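Can a machine do the chores yet?

My answer is still no, though I would have said it with more confidence two years ago.

I spent 9 years running housekeeping for a small group of guest houses in Kalgate, and I was asked every spring whether we could buy something to make up the rooms. We had 181 beds at the busiest point. Sales people came from Wirkon and from firms I have since forgotten. The floor scrubbers were good and we bought two. Everything else was a film of a machine folding one shirt.

Scrubbing a corridor is a flat job with walls on both sides. Making up a room is mostly cloth and small things left lying about, and cloth is where machines have always struggled. A towel never lies the same way twice. A tissue weighs next to nothing and tears if you pull it. A person picks one up while thinking about lunch.

The hands have improved a good deal. The older machines had a pair of flat jaws, fine for boxes and poor for bedding. The newer ones have fingers, and they can hold a thin thing in one hand while the other is busy with something soft. That is real progress and I don't want to be mean about it.

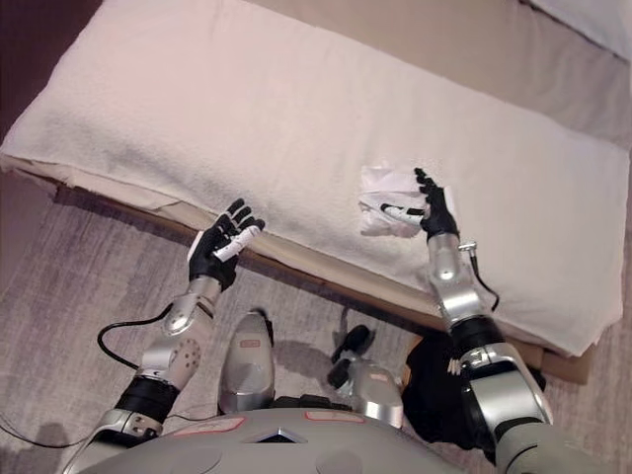

What I would ask any maker is how long the job takes and who is standing by. A cleaner at our Cusondale house could turn round a room in up to 9 jobs' worth of interruptions and still finish before the next guest came up the stairs. If a machine needs a person beside it, I am paying for both.

The shop floor will get there first. Grewal, the laundry we used, already had a machine feeding sheets into the ironer, and it earned its keep. The sheets came to it clean, one size, all day long. Bedrooms are not like that, and I would keep the cleaners and pay them better.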